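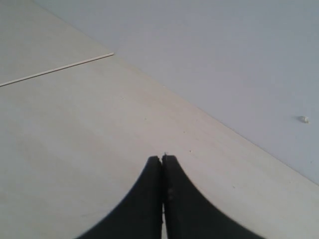
Ticket 3971 — Sendmont mail client, duplicate calendar invites
Opened by: Aliki Tsolakis
Opened: 2 March 2020
Status: open, waiting on vendor

Hi all, me again with the calendar thing! Every invite I send from Sendmont goes out twice. Same subject, same time, and everybody has to accept both or the meeting shows up as tentative (Dirceu has stopped accepting either one, so thanks for that, Dirceu).

What I've tried so far:

Signed out and back in. No change.

Cleared the local cache, which dropped 2411 old items and took most of my lunch. The doubles were gone for one invite and then came right back.

Turned off the Brudar sync add-on. Now I get single invites — but my phone doesn't see any of them, so I can't leave it that way.

Update, same day: Aminu Okafor looked at the log with me and found error 118 every time I hit Send. He thinks the add-on and the client are both posting the event. He had me switch "send updates on save" to off in Brudar and leave it on in Sendmont. I sent him a test and he got one copy. Rosângela got two, though, and she's on the old version, so maybe it's her end?

Still to do: get Rosângela updated, then send the test again to both of them. Aminu has written to Brudar support with the log attached. Please don't close this one yet, I have the whole October planning series to send out and I'm not doing it twice.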